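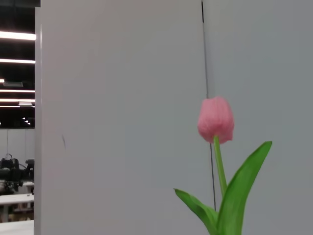
## Section 4: Arranging and looking after the tulips

This section covers the tulip set supplied with the Gimari display range. It applies to all stems packed under part number 3554, in pink, white and yellow. Read it through once before you take anything out of the carton, as the stems are packed tightly and the leaves mark if they are pulled.

Revised 10 August 2025. Replaces the loose sheet sent out in March.

### 4.1 Before you start

You will need:

- the tulip stems, still in their sleeves
- a clear cylindrical vase
- a jug of clean, cold water
- a soft, dry brush (a make-up brush will do)
- side cutters or strong wire cutters
- a lint-free cloth

Work on a table with a plain, light top if you can. Scraps of green plastic and loose fibres show up well on white and are easier to clear away.

**Caution:** The stems have a wire core. Do not use kitchen scissors or flower scissors on them. The blades will be damaged and the cut end will be left sharp.

### 4.2 Unpacking the stems

1. Open the carton from the side marked with the arrow. The flower heads are at this end.
2. Lift out the sleeves one at a time and lay them flat.
3. Slide each sleeve off towards the foot of the stem. Never slide it over the flower head.
4. Check that each head is firm on its stem. A head that turns freely can be pushed back on by hand. If it comes off again, set it aside and see 4.7.
5. Leave the stems lying flat for an hour. The leaves will have been pressed against the stem in transit and need time to spring out.

**Note:** The petals keep their shape and are not meant to be opened by hand. Stems with closed heads and stems with open heads are packed together. Do not force a closed head open, as the inner petals are glued.

### 4.3 Shaping the leaves

Each leaf has a crease along its length. Keep this crease when you bend the leaf, or it will look flat.

1. Hold the stem just below the point where the leaves join it.
2. With the other hand, take the leaf near its base and ease it away from the stem.
3. Run your thumb along the crease towards the tip, curving the leaf outwards as you go.
4. Bend one leaf higher than the other. Two leaves at the same angle look stiff.
5. Give the stem itself a slight lean. A very small bend is enough.

If a leaf has been folded across its width, warm it between your palms and smooth it out. Do not use an iron, a hairdryer or hot water. Heat lifts the coating and leaves a dull patch that cannot be put right.

### 4.4 Filling the vase

The stems may stand in water for display. Water is optional, and the arrangement holds its shape better with some in because the vase is heavier.

1. Wash the vase and dry it inside and out. Finger marks on the inside are hard to reach later.
2. Stand the vase where you intend to work and pour in the water. Part full is enough. Do not fill to the rim.
3. Wipe any drips from the outside and from the table.

**Caution:** Do not add flower food, bleach or dye. The green coating on the stems will discolour.

**Caution:** Cut ends must be sealed before they go into water. Use the sealing wax in the small Wullis tin and allow it to harden fully. Bare wire will rust and turn the water brown.

### 4.5 Building the arrangement

Put the stems in one by one. A bunch dropped in together will stay in a bunch.

1. Start with the yellow stems. Place one higher and one lower, so that the two heads do not touch.
2. Turn the open heads so that the orange centres can be seen from the front.
3. Add a pink stem low down at one side, letting it lean well out over the rim.
4. Add the white stems on the same side.
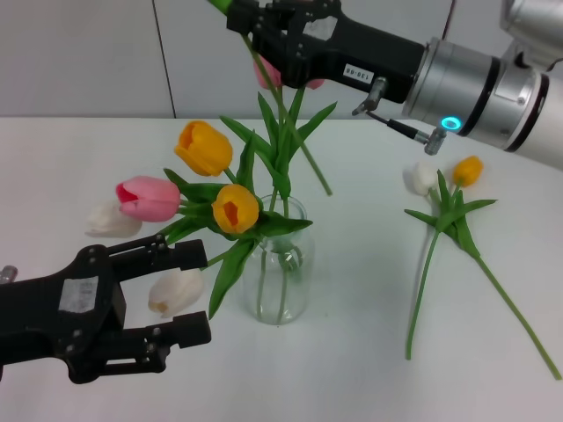
5. Cross each new stem behind one that is already in place. The crossed stems grip each other at the bottom of the vase and stop the heads from swinging round.
6. Arrange the leaves last. Let some arch over the rim and turn others upwards to fill the gaps between the heads.
7. Step back and look from the front and from each side. Move one stem at a time and look again.

White heads can get lost against a white table or a pale wall. If this bothers you, put a broad leaf behind them, or stand the vase in front of something darker.

Low, leaning stems put weight on one side. A narrow vase with three or more stems leaning the same way may tip when it is moved. Carry it with one hand under the base, and do not lift it by the rim.

**Note:** If a head hangs lower than you want, do not straighten it by pulling on the petals. Take hold of the stem a little way below the head and bend it there.

### 4.6 Showing a single stem

A single pink stem suits a shelf or the end of a counter. It needs a plain background and very little else.

1. Choose a stem with a closed head and two good leaves.
2. Bring the longer leaf up on one side so that its tip comes level with the underside of the bloom.
3. Take the shorter leaf down and out on the other side.
4. Keep the stem close to upright.

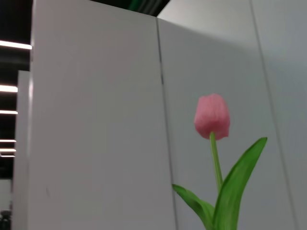
*Fig. 4.2. Single pink stem, long leaf to the right and short leaf to the left.*

A soft-coloured head looks best against white or pale grey. Patterned wallpaper hides the outline of the petals. Keep the stem out of direct sun, which fades pink sooner than yellow.

### 4.7 Cleaning and faults

Dust the heads with the dry brush, working from the base of the petals to the top. Wipe the leaves with the cloth, slightly damp, along the crease and never across it. Do not put the heads under a tap.

Change the water when it looks cloudy. Take the stems out as a group, holding them where they cross, and lay them down in the same order so they can go back as they were.

| Fault | What to do |
|---|---|
| Head loose | Push back on. If still loose, return the stem. |
| Leaf will not hold its curve | Bend again from the base. Bend slightly further than needed and let it settle. |
| Brown marks in the water | Remove all stems and check the cut ends. Reseal with wax. |
| Heads all face one way | Take out the last two stems and cross them the other way. |
| Petals frayed at the edge | Trim single fibres with nail scissors. Do not pull. |

Returns go to the Kaczorowski warehouse in Jarkent, marked for Przemysław Duda. Put the part number on the outside of the parcel. Questions about this section should go to Wiesława Michalski at the same address.

### 4.8 Storing the stems

1. Empty the vase and leave the stems on a dry cloth overnight.
2. Fold the leaves back along the stem, keeping the crease.
3. Put each stem back in its sleeve, foot first.
4. Pack flat in the original carton, with the heads at the arrow end.
5. Keep the carton somewhere dry, with nothing stacked on top.

Vases are packed separately. See Section 5.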